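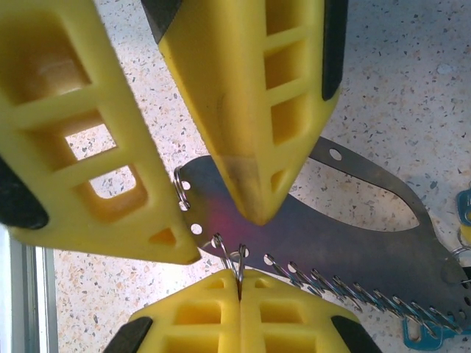 Why so many rings on one plate, a reply to yesterday's post asks, when a single bigger ring would hold the same keys and be easier to open?

Fair question. Answering it as a thread, with the rest of the keychain while I'm at it.

1/
Ring size is limited by the hole. On a small hole near the edge of a plate, a big ring binds against the metal before it has turned all the way through. A small ring clears the edge and swings. My rings are 9 mm inside diameter.

2/
Many holes, many rings. One takes the strap, the others take keys. If everything goes on one ring, the strap and the keys fight for the same arc of wire and the plate ends up sideways in the pocket.

3/
Wire thickness matters more than diameter. The Fagerlund rings are 99 cents a bag and the wire is too soft. Open one three times and the coils no longer lie flat. After that a thin key blade can work its way into the gap.

4/
Test for a tired ring: lay it on a flat surface and press one side with a fingertip. If the opposite side lifts, or you can see daylight between the coils, retire it. Don't squeeze it flat with pliers. It will look right for a week.

5/
Several people like the purple on the plate. It's temper color, a thin oxide film left by heat. Straw comes first, then brown, purple, blue, gray. On plain carbon steel, purple shows up in the 500s Fahrenheit. By 700 you are past all of it and back to gray.

6/
The film is very thin and keys rub it off. Magenta near the holes is the first to go because that's where everything moves. Clear wax slows it down. Lacquer chips at the hole edges and looks worse than bare metal.

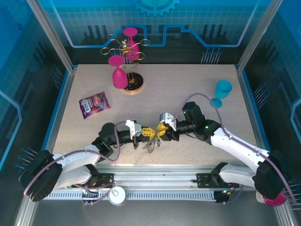 7/
Straps next. A looped strap wants to be long enough to hook over two fingers and short enough to stay inside a coat pocket. Past that length it catches on door handles. I shortened mine once and sealed the cut end with a lighter.

8/
Fit the strap to its ring before the ring goes on the plate. The other order means holding a coil open with a thumbnail while pushing fabric through a gap meant for wire.

9/
Order I use:
strap onto ring A
ring A onto plate
ring B onto plate
keys onto ring B, heaviest first
Heaviest first puts it next to the plate, so the bunch hangs without twisting.

10/
Opening a ring without wrecking your nails: slide the edge of a thin coin or a staple remover under the free end. Lift only as far as the part you're adding. Rotate the part, never the ring. Stop if the coil starts to spiral outward.

11/
Which side of the plate faces out is up to you. Hang it, let it settle, and see which side it picks. If that's the wrong one, take the rings off and feed them in from the other face. Usually enough.

12/
Question from further down: will the plate scratch a table? Yes, if the edges were left as cut. Run a fine file around them at 45 degrees, then 400 grit. Do the holes too. A burr in a hole saws through a strap from the inside.

13/
Glassware is the other thing to keep it away from. Keys tossed onto a table travel farther than you expect, and a thin stem does not need much of a hit. I keep a hook by the door in the Bindalham apartment and it has saved me at least one glass.
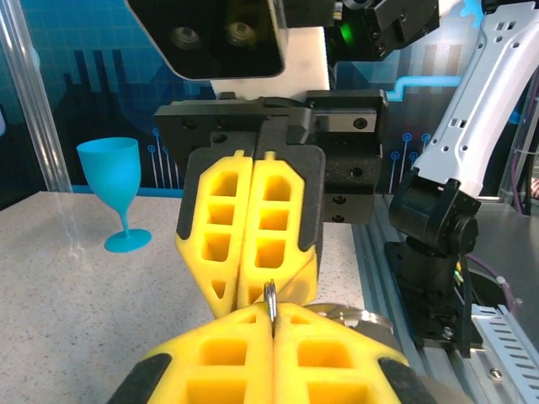 14/
Back to rings. Solid rings, the kind with no split, are stronger but have to be closed with a jump ring or a clip somewhere in the chain. That joint is then your weak point. For house keys a decent split ring is plenty.

15/
Stainless or plated? Plated is shinier on day one. The plating wears through on the inside face where the key sits, and then you get a brown line on the key. Stainless is stiffer to open and stays clean. I pay the difference.

16/
When I looked after the lockers at the Plornville pool we had 64 key sets, all on plated rings. I replaced them every April. The failures were nearly always the free end catching on a towel and getting pulled outward. The wire itself hardly ever broke.

17/
So: when the ring is finished, run your thumb over both ends. If one snags, a few strokes with a file will round it off. Takes less time than reading this post.

18/
The plate blank came from the offcuts bin at Drurkanach. They sell by weight and don't mark the grade, so I can't tell you the alloy. It takes a magnet and it colors with heat. That's all the testing I did.

19/
Still undecided on a clip for the strap end. Small swivel clips rattle, and the quiet ones I've tried have a plastic gate that won't last a winter. If you have one with a metal gate that doesn't rattle, post the size and where you bought it.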